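ブログ内を検索
検索
キーワードを入力

箱のふたを仮置き場にする片付け

水曜は仕事が休みだったので、午前中から寝室の片付けをした。うちの寝室は物置も兼ねていて、行き場のない物がだいたいベッドの上に集まってくる。シーツの上に直接広げると細かい物が布のしわに入って見失うため、最近は空き箱のふたをトレー代わりに使っている。

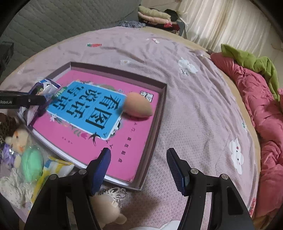
ふたを使うやり方は、前の職場で一緒だったパルヴァネ・タレビさんに教わった。箱の本体だと深さがあって、つい底に物をためてしまう。ふたは浅いので、何が入っているか上から見てすぐ分かるし、いっぱいになったらそこで手を止めて仕分けをする気になる。専用のトレーも一度Fotexという雑貨店で600円で買ったが、小さくて本が入らず、今は玄関で鍵を置くのに使っている。

今回出てきた物の中でいちばん迷ったのは中国語の絵本『看图说话』だった。絵を見てお話をする、という意味の題名で、子どもが小さいころに知り合いから譲ってもらった。私は中国語がほとんど読めないので、当時は絵だけ見て適当に話を作っていた。子どもはもう自分で本を選ぶ年齢だし、開く機会もない。それでも表紙のピンク色を見ると処分する気になれず、結局、本棚のいちばん下の段に戻した。大きい本はそこにまとめてある。

メイク用のスポンジは卵形のオレンジ系のもので、洗面所の引き出しに入れるはずが、なぜか寝室で見つかることが多い。寝室の鏡の前で化粧をして、そのまま置いてしまうのだと思う。洗面所まで持っていくのが面倒なら寝室に置き場を作ればいい。そう考えて、鏡の横に小さな器をひとつ置いた。これで様子を見る。

お菓子の袋はもちろんごみ箱行き。寝室では食べない決まりにしているのに、守られていない。夕食のときに家族に言ったら、返事だけはよかった。

仕分けの基準は前と同じで、「戻す」「捨てる」「保留」に分ける。保留にした物は紙袋に入れて、7日たっても使わなければ手放す。以前は保留の期限を決めておらず、押し入れに紙袋が6つ並んだことがある。あのときは中を見直すだけで午後がつぶれた。今日の保留は充電ケーブルと、どこの物か分からないねじだけなので、袋も小さいもので足りた。

かかった時間は32分。もっと長くなるつもりでいたから、残りの時間でシーツを洗う準備もした。薄い紫がかったピンクのもので、気に入ってはいるが、四隅のゴムが少しゆるくなってきた。次に買うなら同じような色で、もう少し厚手がいい。

来週は押し入れの上の段をやる予定。冬の毛布と、使っていないかばんが入っている。かばんはラダン・コルデスタニさんがひとつ欲しいと言っていたので、先に状態を見て連絡することにした。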